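Tallano publishes good practice guide for robots handling cloth and other soft goods

May 2019 – for immediate release

Tallano, the working group for safe use of small robot arms, has today published its first good practice guide for robots that handle cloth and other soft materials. The guide is free to download and was prepared together with the engineering firm Drimach and the training centre Patrício.

Existing rules for robot arms were mostly written with hard parts in mind. A metal part keeps its shape when a gripper closes on it. Cloth does not. It folds over, it covers other objects and it can pull them along when it is lifted. The new guide wants to help small workshops and laboratories which meet these problems every day and have no safety department of their own.

"We received many questions from people who had followed the rules correctly and still were not sure if their work was safe," said Jurgita Grīnberga, who led the writing of the guide. "They asked us very practical things, for example how fast the arm may move when it is near fabric. We have tried to answer in the same practical way."

The guide has 84 pages and contains 24 recommendations. Among other points, it asks operators to:

Write down before each task which objects may lie on, in or under the cloth.
Set a lower closing force for the gripper while the position of a covered object is not known.
Keep the first lift small and stop there for a check.
Record every unplanned stop, also those without damage.

A separate chapter is about objects with joints, such as folding stands and clamp arms. These can open or close while they are being moved, and a part hidden under fabric is difficult to judge from a camera at the wrist of the robot. 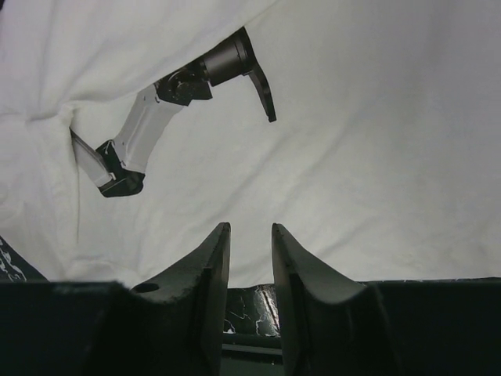
For such objects the guide recommends that the operator confirms the grip point by hand control the first time, and that automatic mode is used only after this step is recorded.

The draft was tried at eight sites during the winter. "At the beginning our operators found the record sheets too long, and we said so," said Henrique Barros of Drimach. "The sheet in the final version fits on one page – this was our main request."

Patrício will offer a one-day course on the guide from June. The course is led by Graça Louro and is held in English and Portuguese. Comments on the guide are welcome and will be considered for the second edition.

Media contact: Joana Macedo, Tallano press office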